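Faltov Fund, small grants programme
Progress report: Carrying Less Plastic in Monthorpe
Second reporting period, up to the end of November
Prepared by Seema Shakya, project coordinator

1. Where we are now

In the first report I wrote that the shops were interested but that they were waiting to see who would begin. In this period they have begun. We have now 27 shops and market stalls which signed the agreement, and with this they promise to ask the customer before giving a plastic bag, and to keep the bags under the counter and not hanging in front. It is a small change, but the shopkeepers tell us that many people say no when they are asked, and before they were taking the bag without thinking.

The work in the market was done mainly by Driss Tahiri, who speaks with the stallholders early in the morning before the customers arrive. He prefers to go at six, and I must say that he was right, because when I went at eleven people had no time for me. The shops in the upper street are visited by Amr Cherkaoui. Two shops there have refused. One of them will close in spring and the owner does not want to start something new, and the other one thinks that the customers will go to the supermarket if he asks them questions.

2. Keeping bags and baskets at home

During the visits to families we learned something that was not in our plan. Most homes have already enough bags for years. They are kept in a drawer or inside another bag, and when the person goes out to buy bread, the bags are at home and the hand is empty. For this reason we moved a part of the home visits budget (with your agreement by email, thank you again) to a short guide on storage. The advice in the guide is simple: the bag has to be in a place where the eye sees it on the way out, it has to be possible to take it with one hand, and it should go back to the same place when the shopping is put away.

Many of the flats in Monthorpe have a very small kitchen, so the guide gives importance to the walls. A rail, some hooks and a light basket can be enough, and in a rented flat they should be fixed in a manner that permits to remove them later.

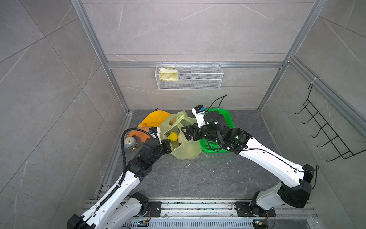 Wire basket on a crossbar, and a rack with five hooks on the side wall.

The guide has eight pages in English and was checked by Tarek Kettani for the difficult words. He found more of these than I expected. The Arabic version is translated but not yet printed, and the printer Benkirane gave us a price which is valid until January. We would like to use this price and not ask for a new one.

3. The return boxes

The return box is for clean bags that people do not need and that other people can use. We placed three: one at the library, one at the entrance of the market and one in the health centre. The library box works well and it is emptied every week. The one in the market had a difficult start, as people used it for rubbish, and we found in it fruit skins and paper cups. Mostafa Saber made a new lid with a narrow opening and after this the problem became much smaller. The box in the health centre is nearly not used. I think it stands too far from the door, and we have asked to move it.

There was also a question from several shops about bags that come back with a knot in the handles. When the knot is tight the person often tears the bag to open it, and after that it cannot carry anything. We added to the guide a paragraph about this, with the advice to fold the bag flat, or to roll it, and not to tie it.

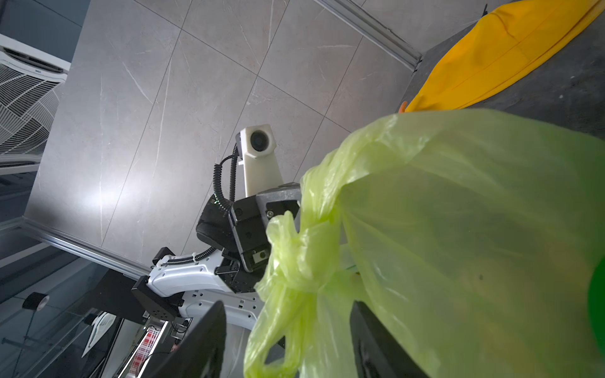
4. School sessions

We gave six sessions, all with children of nine and ten years. Each session takes one hour. In the first half the children make a list of what their family buys in one week and in what packaging it comes home. In the second half they work in pairs and try to find which things on the list could come without packaging, or with less. The teachers asked us to leave more time for the second half, and from the third session we did so.

The children were very honest with us. One girl explained that her grandmother washes the plastic bags and dries them on the balcony, and she was a little ashamed to say it. After the discussion the class agreed that the grandmother was more advanced than all of us. The teacher has invited her for the next term.

For the homework the children choose a few things which are used often in the house and think of where each one should live. Some parents wrote to us that this homework was the first that ended with a tidier kitchen. Others wrote that it was too long, and we will shorten it.

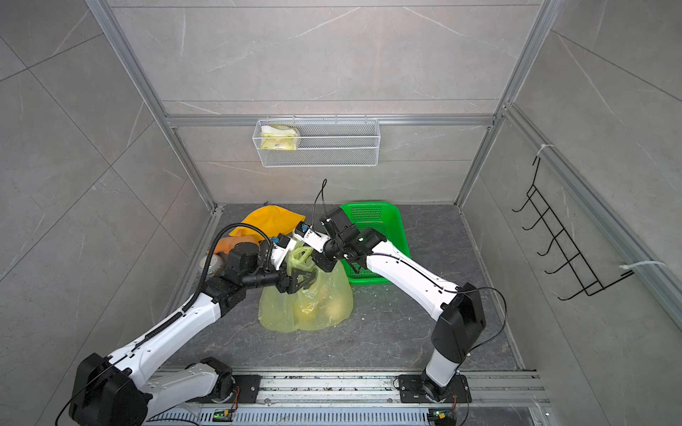 Household items on the worktop, with the hanging basket behind them.

5. Difficulties

The biggest difficulty is measuring. In the application we promised to count the bags given by each shop, but the small shops buy their bags in packets at irregular times, and some buy them together with a neighbour. The numbers we received for the first two months cannot be compared. Now we ask only how many packets were opened in a month, and the shopkeeper makes a mark on a card near the till. It is less exact, but the cards come back to us, and the earlier forms did not.

The second difficulty is the cotton bags from Grestico. The delivery came late and the handles were too short to put on the shoulder. We sent back the full order and it was accepted, but it means that we had nothing to give at the autumn fair. Several visitors at our table said that they do not want one more bag in any case. They would prefer something stiff, which stands by itself and does not crush the tomatoes, like the plastic baskets their parents had 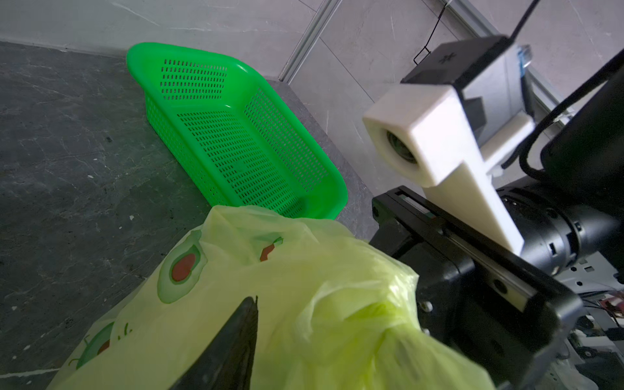 and which can be rinsed under the tap when something leaks. We have taken this seriously. Amr has asked for prices for a simple basket with handles, and if the price is acceptable we would like to use the money returned from the cotton bags for it. I will send you a separate request before anything is ordered.

6. Money

The spending follows the plan, with the exception of the two changes described above. Travel is lower than planned, as Driss and Amr both go on foot. Printing will be higher in the next period because of the Arabic guide. The table with the receipts is sent in a separate file.

7. Next period

We will print and distribute the Arabic guide, continue with the packet cards, and visit again the shops that signed first, to see if they still ask the question or if the habit is already lost. Mostafa will make the narrow lid for the other boxes also. The school sessions start again after the winter holiday, and two more schools are waiting for our answer.

I would be grateful to receive your comments on section 5, in particular on the new way of measuring, before we give out the cards for January.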